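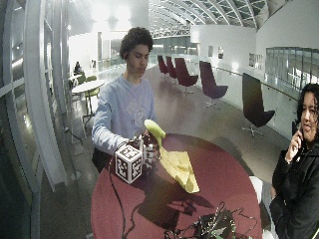

Subject: Re: [kadosora-growers] Banana in a pot, first fall, help

Hi Kulsoom, hi everyone,

> On an evening in October, Kulsoom Lodhi wrote:
>
> I bought a hardy banana at the Kiani plant sale in spring, it was maybe up to my knee, and it is now taller than my husband. It's in a big plastic pot on the back steps. The man at the sale said "just bring it in" but he didn't have to look at my living room. Can it stay out if I wrap it? Do I cut the leaves off? Also, will I ever get fruit, my kids keep asking. We had our first night close to freezing and the biggest leaf has gone brown along one side.
>
> Kulsoom

Welcome to the club! You've bought the one plant that will make your neighbors stop and talk to you, and also the one plant that will have you standing in the yard at ten at night with an old comforter in your arms. I've been doing this for a while now and have killed a few, so take all of this as coming from someone who learned it the expensive way.

First, the brown leaf. Don't worry about it. Leaves are the cheap part. The plant makes them all summer like it's getting paid for it, and a cold night will scorch them long before it does anything to the trunk (which isn't a real trunk, just leaf bases wrapped around each other, but everybody calls it a trunk so I will too). What you want to save is the base and the roots.

Now the pot. A banana in the ground can often get through our winters with a good heap of straw on it, but a pot on steps is a different animal. The cold comes in from all sides and the roots have nowhere to hide. So I'd side with the man at the sale on this one, sorry! But it doesn't have to be the living room. Do you have a garage, or a basement with a bit of space? Mine goes in the garage next to the water heater. I let the first frost knock the leaves down, then cut them all off with a bread knife and leave the trunk standing there like a leek. It looks terrible. My first year I was so embarrassed by it that I kept a tarp over it whenever anyone came by.

Wear old clothes when you cut. The sap looks like water and dries into a brown stain that does not come out, I mean ever. I have tried everything on a gray shirt I liked a lot, and it's a painting shirt now.

Water is where I lost mine. I felt bad for the poor thing sitting in the dark and gave it a drink every weekend, and by February the whole middle was mush and the smell was something else. A cup every month or so is plenty if it's dark and cool. If you press the trunk and it's firm, leave it alone. Anything above 50 degrees in there and it'll probably try to push a new leaf, pale and sort of pathetic, and you can ignore that too. If the forecast drops to 30 before you've cleared a spot for it, drag the pot up against the house wall and throw a blanket over everything until morning.

(Drag it on a flattened cardboard box, by the way. Or ask a teenager. Mine slid off the hand truck last fall and took out a section of downspout.)

As for fruit, well. If it's the hardy kind they usually sell at Kiani, the fruit is small and full of seeds and you wouldn't want it in a lunch box. The kinds that make decent eating need a long warm stretch, and in a pot up here that means keeping it growing indoors under lights all winter. Haris Ghumman got a bunch on a dwarf one in his sunroom a couple of years back, he posted about it at the time, and I believe he paid for it in electric bills. Haris, are you still reading these? Did you get more than the one bunch? I'd love to know if the pups from that plant ever did anything.

Speaking of pups, look around the base when you move it. If there are little spears coming up, leave them on until spring. I took 3 off mine too early and only one made it, and that one sulked until July.

Pots: a few people asked me off-list where I got the big fabric ones with handles. They're from Oson, out past the feed store, and they were on the clearance rack at the back. The tag on the last one said 125 liters, so measure your doorway first. I didn't!

One other thing, and this is for everyone. I've got far too many canna roots coming out of the ground this month and they need to go somewhere. Plain red, green leaves, very willing. Bring a bag and come by, or I can drop a box at Momeo and you can pick some up with your coffee.

Kulsoom, write back when you know where it's going to live, and tell the kids the leaves make great umbrellas.

Bev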